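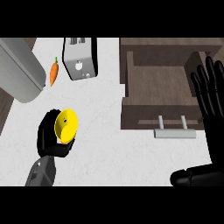
Can You Trust a Weather Saying?

People have been making up rules about the weather for a very long time. Some of them rhyme. That makes them easy to remember, but it doesn't make them right. Let's check a few.

"Red sky at night, sailor's delight"

Partly true, in some places. A red sunset often means the air to the west is dry and clear. Where weather usually moves from west to east, that clear air may be heading your way. But near the equator, weather often moves from east to west. The saying can steer you wrong there, so ask where you are before you believe it.

"Cows lie down when it's going to rain"

Cows lie down a lot. They do it to rest and to chew. If you see a cow lying down and then it rains, you remember it. If it stays sunny, you forget the cow. Grown-ups fall for this too.

"My knee says a storm is coming"

Maybe. Air pressure often drops before a storm, and some people say their joints hurt more when it does. Scientists have looked into it and they don't all agree. I wouldn't cancel a picnic over a knee.

What about the forecast?

You should question that as well. If the forecast says there is a 30 percent chance of rain, and it stays dry, was it wrong? No. Out of many days like that one, most should be dry. You can't judge it from a single day.

Test it yourself

Pick one saying. Every evening, write down what the saying predicts. The next day, write down what happened. Keep going for 48 days, and don't skip the days when the saying fails. A class in Galbridge tried this with red sunsets and found that plenty of their misses came after cloudy evenings, when they couldn't see the sunset at all. How would you score those?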